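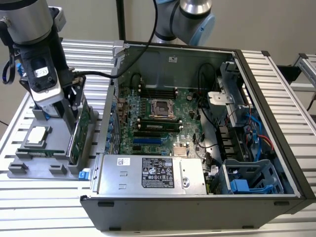 Pladby Gaming Club - Tech & Settings Team

How to stop stutter in online shooters (before you blame your aim)

Updated April. Quick version, I have a match in an hour.

Lots of people in the club server asking why the game shows high fps but still feels bad. Usually it's frame pacing. Average fps means very little if every few seconds one frame takes forever. So fix that first, then worry about sensitivity.

What you need
- the game, fully patched
- a frame time overlay (most games have one under Display or Advanced)
- 22 minutes or so of patience. Ok, 32 if you have a slow download

Step 1. Get a baseline
Play one full bot match on the map you play most. Overlay on. Don't touch anything else. Write down your average and your 1% low. Mine on Eichhorn Docks was a 1% low of 53, which felt awful.

Step 2. Close stuff
Browser, launchers you aren't using, chat overlay. Yes the chat overlay too. Fouad El Fassi got rid of most of his spikes with this step alone and never did the rest.

Step 3. Cap your frames
Pick a number your PC can hold in a busy fight, not in the menu. Use the in-game cap if there is one. Only one cap at a time!! In-game plus driver cap together can add delay and you will go nuts looking for it.

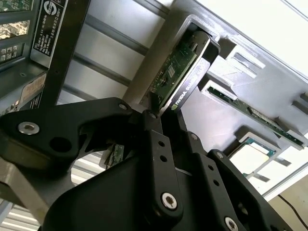
Step 4. Driver settings
Shader cache first. If it's set small, the game rebuilds shaders over and over and you get a hitch every time somebody throws a smoke. Set it to 10 GB or unlimited if you have the disk space. On an NVIDIA card, even a workstation one like the Quadro in the picture, that's in the control panel under Manage 3D settings. Restart the PC after. First match will still hitch a bit, thats normal.

Step 5. In-game graphics
Shadows down to medium. Volumetrics off. Textures can stay high if you have the memory. Leave resolution alone for now, change it last.

Step 6. Test again
Same map, same bots, same overlay. Compare the 1% low, ignore the average. If it went up, keep the settings. If it didn't, undo the last change and try them one at a time. Boring but it works.

Still stuttering?
- try a wired connection, lag and stutter get mixed up alot
- check temps while playing
- verify game files
- post your before and after numbers in the help channel. Svenja Steinbach checks it most evenings after 7

Sensitivity guide is next, when I get to it.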